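Simulation & Learning > Manipulation > Results and write-ups

Thread: The policy was reading its own shadow (light randomization result, long)

kettlebend
Member, Vallejo
Bringing this over from the group blog, as a few of you asked for the whole thing and not the summary I put in the chat. Short version for the impatient: our insertion policy was getting a big part of its height estimate from the arm's shadow on the tabletop, we can make it fall over by moving one light, and we can mostly fix it by moving that light during training. I had so much fun with this one!

Pasting the post in full.

Teaching Durer to ignore the lamp 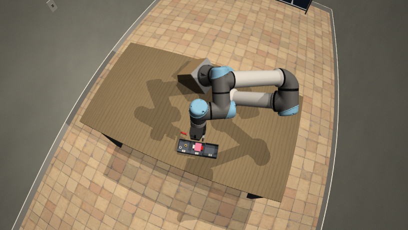 4 min read

Durer is our image-only policy for the small task board. It gets pictures and joint angles and nothing else: no depth, no force, no board pose. It has to get the gripper lined up over a part and come down on it. Everything in this post happens in the Statetti simulator with the arm bolted to the table and a single strong light overhead.

For months we trained with the light nailed in place. We randomized what everybody randomizes (board angle, part positions, camera jitter, a bit of texture noise) and left the light alone, mostly because moving it made rendering slower and the early numbers were good. Over 40 attempts under the training light, Durer lined up and seated the part 90 percent of the time. We were pretty happy with that.

Then Darcy Maihi shifted the light for a demo so the render would look nicer, forgot to shift it back, and ran the evaluation overnight. In the morning we had 9 successes out of 40. Same weights, same boards, same seeds.

The failures weren't random either, and this is the part I love. Sideways alignment was still decent. What went wrong was height. With the light pushed to one side the gripper stopped too high and closed on air, and with the light pushed to the other side it kept driving down into the board. Plot the height error against how far the light has moved and you get something very close to a straight line through zero. When a network is merely confused you get mush. A straight line says it's measuring something, and measuring it consistently.

Think about what the overhead view gives you. The arm's silhouette is the biggest dark shape on the tabletop, and the distance between the gripper and the gripper's shadow gets smaller as you come down. If the light never moves, that distance is a height gauge, free of charge. The view doesn't have much else to offer for height, so of course it learned that.
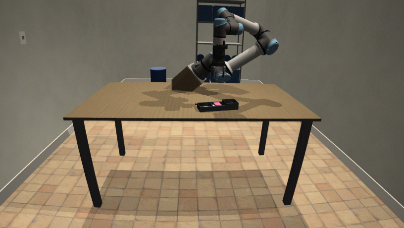

What we changed

We picked 12 light positions, spread over the ceiling and unevenly spaced on purpose, and drew one per episode. Strength and softness stayed as they were so we'd only be changing one thing. We retrained from scratch with the same budget.

Under the old light the new policy is a touch worse at first and catches up late in training. Under lights it has never seen, it holds nearly all of its score. The straight line in the height plot is gone. There's still scatter, but it doesn't point anywhere.

We also tried training with shadows switched off completely. It learned slower and ended lower, even when evaluated with shadows off. My reading is that the shadow is useful and we shouldn't throw it away, we should just stop it from being the only ruler in the room.

Code for the light sampler is tiny and I'll put it up when I've cleaned out the embarrassing variable names. Questions very welcome.

----

softcontact
Senior member
Lovely result and I'm jealous of the accident. I want the height plot on my wall.

One thing bugs me though. When you move the light you change more than where the shadow lands. You also change shading on the links, the brightness of the board, the contrast on the pink part, all of it. How do you know the shadow is doing it?

----

kettlebend
Member, Vallejo
Fair! We did one control I should have put in the post. Statetti lets you detach the shadow pass from the shading pass, so you can have lighting from position A and shadows from position B. Physically silly, very handy. With old shading and shifted shadows the height error comes back almost in full. With shifted shading and old shadows it nearly disappears. So there is some effect from shading, but the shadow carries most of it.

----

grumbleflange
Member
Going to be the sour one. I don't think this is a result about shadows. I think it's a result about having too few cameras. Put a second view at the front of the table, low enough that you can see the gap between the fingers and the board, and the policy gets height straight from the image. You'd never need the light trick. You've fixed a problem you made for yourselves by starving the thing of information.

----

kettlebend
Member, Vallejo
We have a front view! The 90 percent number is with both views going in. I assumed exactly what you're assuming, and it's the reason we never bothered with the light. It had the better cue available and went for the easier one.

----

grumbleflange
Member
Hm. OK, that's more interesting than what I thought I was reading. I'd still want to see the front camera lower. From the height you've got it at, there's a lot of tabletop in view and not much of a side-on gap.

----

peg_and_prayer
Member
Grumble has a point about camera height, but I lean toward kettlebend here. We saw something similar with a drawer task: two views in, and when we blanked one of them at test time the policy barely noticed. More views in doesn't mean more views used.

Has anyone tried dropping views at random during training together with the light sampling? I'd bet they stack.

----

lumenfoot
New member
Long-time reader, first post, so be kind.

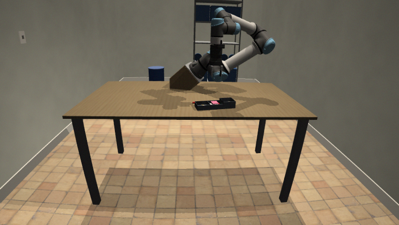 My thing is saliency maps, and I've spent most of this year being suspicious of them. They're great at telling you where a network is looking and terrible at telling you what for. So when I ran gradient maps over the checkpoint kettlebend kindly sent me, I expected a pretty blob on the gripper and not much else. There is one, sure. But from the front view, with the gripper pointing down and still well above the table, the strongest patch is on the wood to the left of the board, where the shadow narrows toward the little red tip. The pink square gets a modest glow. The teal-blue caps on the joints get some too, which I'd put down to them being easy things to track. The shelving behind gets nothing at all, which was a relief to see. Then I did the same with the retrained policy and the patch on the wood fades a lot, with more of the weight going to the gripper and the pink square. Again: where, not what for. But together with the straight line in the height plot I'm willing to believe it.

----

softcontact
Senior member
Welcome, and what a first post. Did you check maps against a randomized network? Sometimes high-contrast edges light up no matter what the weights are, and a hard shadow on pale wood is about as high-contrast as it gets.

----

lumenfoot
New member
I did, and you're right to ask. An untrained network lights up on shadow edges too, all of them more or less equally: the one off to the right of the board, the one across the far part of the table, the big one under the table on the tiles. The trained one picks favorites. That's the difference I'd lean on.

----

grumbleflange
Member
I'll give you the favorites argument. I won't give you transfer. All of this is rendered. You have one crisp light and sharp shadows. Go into any real workshop and you've got a row of tubes, a window, somebody walking past, and the arm throws several faint shadows that smear into each other. I'd guess a policy trained on single-light shadows, randomized or otherwise, learns to look for something that hardly exists out there.

----

kettlebend
Member, Vallejo
No argument from me about transfer, we haven't put it on hardware and I don't claim anything there. What I do claim is narrower: if you keep one light fixed in sim, test for this before you believe your numbers. It costs you an evening.

For what it's worth, I think soft overlapping lights are the obvious next run. Anyone with render time to spare, please race me to it.

----

peg_and_prayer
Member
For people who didn't see it, the group newsletter has Darcy's side of the story, and it has the procedure in it, so I'm copying that piece. Permission given.

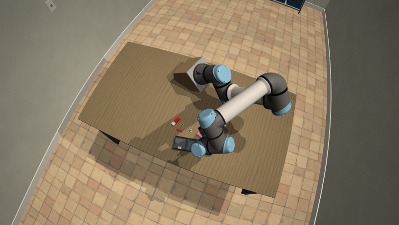
Vallejo, Nov 28, 2018

The light check, as we now run it. Take a finished policy and a fixed set of boards. Evaluate under the training light first. Then slide the light along one axis only, in equal steps, keeping every seed the same, and record where the gripper stops each time, whether or not the attempt succeeds. The stopping height is what you want. Success rate alone will tell you that something broke, and you'll waste a week on the wrong suspect (I lost most of one to the camera calibration).

Look at the picture from above before you look at any numbers. When the arm is folded down beside the tray, the forearm's shadow can reach over the small red parts, and a part in shade is a different problem from a bad height estimate. We tag those episodes and keep them out of the height fit. Leave them in and the line looks worse than it is.

Do both axes if you can. On ours the error along the second axis was roughly 12 percent of the error along the first, so if we'd happened to pick that one we might have called the policy healthy. Start with the direction that moves the gripper's shadow the farthest.

Darcy Maihi

----

softcontact
Senior member
The shaded-parts tag is a good catch. Is it by hand?

----

kettlebend
Member, Vallejo
By script. We know where the parts are in sim, so it's a ray from each part to the light, and if it hits the arm the episode gets tagged. Darcy did the first batch by eye and the script agreed with nearly all of them.

----

grumbleflange
Member
Ran the check on our stacking policy over lunch, mostly to prove it wouldn't matter with our camera so low. There's a slope. It's a small one, much shallower than yours, but it is a slope and it's in the direction you'd predict. I'm annoyed and also quite pleased.

I still say lower the camera. I'll do ours at a couple of heights and post the slopes for each.

----

kettlebend
Member, Vallejo
YES. Please post them, small slopes included! If the slope shrinks steadily as the camera comes down then we're both right, and I'd love to have that in the same plot.

----

peg_and_prayer
Member
Putting together the random view dropping version on the Gradoro cluster tonight. Kettlebend, is the light sampler per episode or per frame? Per frame would kill the cue entirely and I'd rather match yours.

----

kettlebend
Member, Vallejo
Per episode, fixed until reset. Sending you the file now, variable names and all.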